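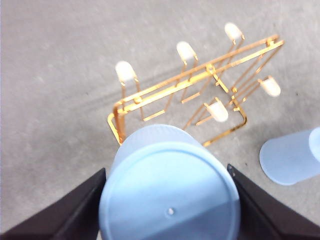 Chapter 6
Where the Water Goes: Evaporation and Drying at Home

Most of us have been drying things since we were tall enough to reach a towel, and by now we have all sorts of opinions about it. You may have been told never to put the good knives away damp, or that sheets dry better on a breezy gray day than on a still sunny one, or that a window left open a crack will save the bathroom ceiling. Some of that advice is very sound indeed, some of it is half right, and a little of it is nonsense that has been handed down so lovingly that it seems a shame to argue. In this chapter we will argue with it anyway, as kindly as we can, and we will do it with nothing fancier than a kitchen scale and some patience.

Chapter 5 dealt with boiling, where the change from liquid to vapor is noisy and hard to miss. Evaporation is the quiet cousin. It happens at the surface of a liquid at any ordinary temperature, and it goes on in a saucer on the windowsill while you are asleep. You will remember that the particles in a liquid do not all move at the same speed. A few of them, at any given moment, are moving fast enough to break away from their neighbors and escape into the air. Those few carry off more than their fair share of the energy, so the liquid they leave behind gets a little cooler. This is why you shiver when you step out of a lake on a perfectly warm afternoon, and it will come back again in Chapter 9 when we get to refrigerators.

Some particles also travel the other way. Water vapor already in the air bumps into the surface and rejoins the liquid, and this return traffic is easy to forget. What we call drying is really the difference between the two streams. If more leaves than comes back, the puddle shrinks. If the two streams are equal, the puddle sits there looking as though nothing is happening, although a great deal is.
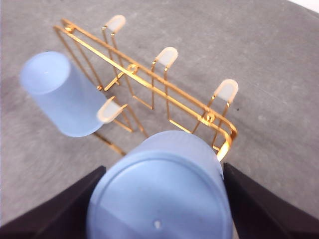
IN THE KITCHEN

Let's begin with the dishes, as they are a job most of us do every day. A cup turned upside down on a flat counter traps a pocket of air beneath it. That air picks up vapor from the damp inside walls, and before long it is holding nearly all it can. The return traffic catches up with the outgoing traffic, and drying slows to a crawl. Lift the rim, even by the width of a pencil, and the damp air can wander out while drier air wanders in. A wire rack with upright prongs does the same job more generously, and it lets the drips fall away too -- every drop that falls off is one that never has to evaporate.

Plastic and china behave differently here, as anyone who has unloaded a dishwasher will know. Water tends to spread out in a thin film on clean china, and a thin film has a lot of surface for its size. On many plastics it pulls itself up into beads, which have much less surface for the same amount of water. China also holds more heat from the wash and gives it back slowly, and that helps the last of the film along. So the plates come out dry and the lunch boxes come out spotted, and it isn't the fault of whoever loaded the machine.

Try it yourself 6.1
Weigh two matching tea towels, dry. Wet them both, wring them out, and add or squeeze out water until they weigh the same. Hang one flat over a rail and fold the other into quarters before you hang it beside the first. Weigh each of them every 40 minutes through the afternoon and plot both sets of readings on one graph. Before you start, sketch the two curves you expect to see. Please don't rub out the sketch afterward, however wrong it looks, as you will want it for Question 3. 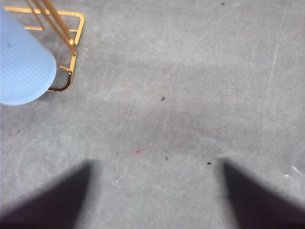
6.2 Humidity, and why the weather matters

Warm air can have much more water vapor in it than cold air before the two streams come into balance. Relative humidity tells us how far along the air already is, as a percentage. At 34 percent there is plenty of room left, and a wet shirt will dry nicely. On a muggy evening the number may be so high that the same shirt is still clammy at bedtime.

A class at Namby set a wide dish holding 400 grams of water on a shelf in their schoolroom one afternoon in November and went home. By the next morning there were 384 grams. The heating had been off all night, and the students were rather pleased to have lost anything at all! When you work through the questions at the end of the section, use their figures to find the mass of water that left the dish, and then suggest two changes to the room that would have made the loss greater.

Moving air matters just as much. A still room lets a damp layer settle over any wet surface like a blanket, and a breeze pulls the blanket off. The coastal town of Serkberg, which we met in Chapter 2, is cool for most of the year and hardly ever without wind, and washing dries there very well.

A note before you go on

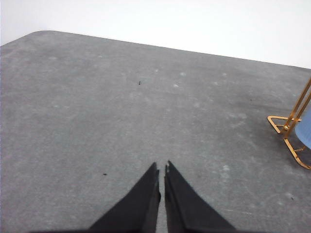
L. Chaudhry

I have taught this chapter many times, and the question I am asked most often is whether it matters that the "dry" towel is never completely dry. It does, a little. Cotton always holds some water from the air, so your first weighing is really a weighing of towel and a bit of room. Write down the humidity if you have a way to measure it, keep both towels in the same room beforehand, and carry on to Section 6.3, where we look at wood, bread and other things that take water back in.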